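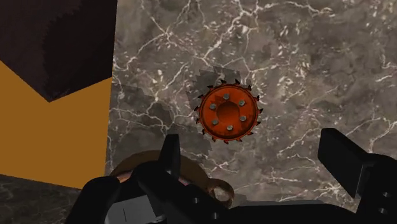 Filed under: Ships & Models

I've finally started on the hull of my minesweeper, and I'm already arguing with the paint. The plans date from 1985 and call for a medium grey, but Syahrul Mangundap lent me his notes and they say the sides went darker after her refit. I mixed three pots on Sunday and hated two of them!

She's 1:48, so every brush mark shows – I've gone back over the bow with 400 grit and will try again before the August meeting. If anyone has port side views of her sister ship, do please bring them along.

Contact the editor | © Nistton Ship Modellers | Back to top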